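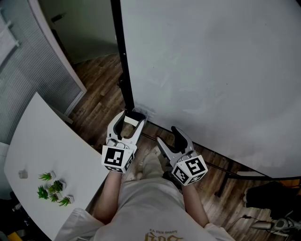
Both hands busy, light gray T-shirt

Arnville > Music > Skotton Hall > About us

About Skotton Hall

Most concert halls will tell you they are world class. We doubt there are that many worlds. Skotton Hall is a 416-seat room in Arnville, opened in 1887 as a grain exchange and used for chamber music ever since the grain people gave up on it. The sound is good from the middle rows and only fair under the balcony, so we charge less there.

We put on a season of string quartets, piano recitals and song, plus whatever the Boonyarit Ensemble feels like playing in February. They are our resident group, a title that comes with a key and a parking space. We don't run "immersive experiences." A consultant once offered us one, with colored lights during the slow movements, and we are still not sure what problem it was meant to solve.

We have also been told that classical music is dying, usually by people selling a cure. Maybe so. Our mailing list stands at 1645 names, and a fair number of those surely belong to people who moved away -- we don't treat it as proof of anything.

Programs are printed on one sheet, with the texts of songs in full. Clapping between movements is fine with us. Latecomers wait in the lobby until a break, even if they know someone on the board.

The piano is tuned before every recital. The heating is another matter, so bring a sweater.

Shares: 5

Related
Getting to the hall
Skevau Quartet returns with late Haydn
Seats under the balcony: what you can hear
Renting the hall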